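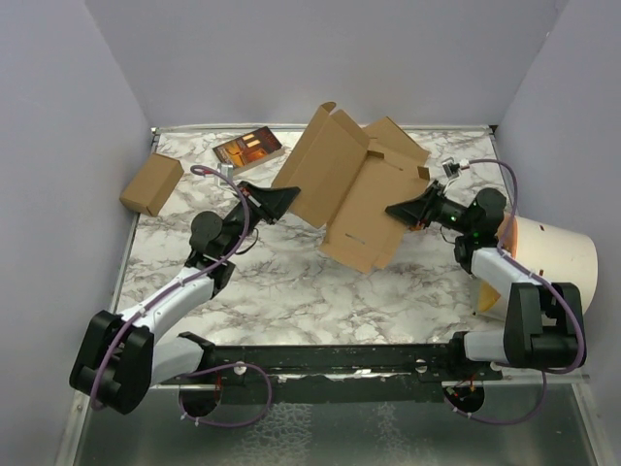

Boxes, books and bits: packing up for Brordale

Posted March 17, 2025

Hello again! I promised Constanza I'd put the packing page up before the parcels arrived and not three weeks after, like last time, so I'm typing this with a cold tea next to me and tape on my sleeve. If you're new, I send books and odds and ends from Lumport over to the reading room in Brordale, and I have strong feelings about cardboard. Click anything to make it bigger.

The big box, half undone
A large cardboard box with its flaps still out all over the place, on the marble-patterned top. I love this stage. You can still change your mind about everything, and I usually do (twice, for this one).

The paperback
Books go in flat, spine against the side of the box, never standing up on their edges. I learnt that from a parcel to Canby that came out the other end with every corner turned up like a stale sandwich. Ulises Zapata still has one of them on his shelf and he does like to show it to visitors.

The small box and the white tub
One's a closed cardboard box, the other's a white cylinder. Round things are a pain to pack! They roll into the one gap you left and then everything else shifts to keep them company. I wedge mine in with scrunched paper on both sides, and if it still moves when I tip the box, in goes more paper.

That's your lot for pictures, but I had a few questions after the last page, so I'll stick the answers on the end.

Tape: I use the brown paper sort from Ngubane, the 100 metre roll. It tears by hand, which is handy when you've put the scissors down inside a parcel and sealed it. It doesn't like a damp shed, so keep it indoors.

Folding the bottom: long flaps last, please. Run one strip along the join, then 2 short ones across it. I know some of you do the clever interlocking fold with no tape at all, and it's fine for jumpers, but I wouldn't trust it with hardbacks.

Old boxes: yes, use them again. Just cross out the old address properly. Constanza Pereyra once got a parcel back from the depot because I'd left half a postcode showing, and she hasn't let me forget it.

Labels: I number mine in pencil first and go over it in marker once I'm happy. The Brordale lot carry on from last year's list, so the next one out of the door is 1002. If yours has a smudge where the last figure should be, tell me and I'll look it up.

The next batch goes in June. If you've got paperbacks to pass on, crime and cookery are always wanted, and they've asked for no more encyclopaedias. Leave a comment or catch me at the Canby swap table.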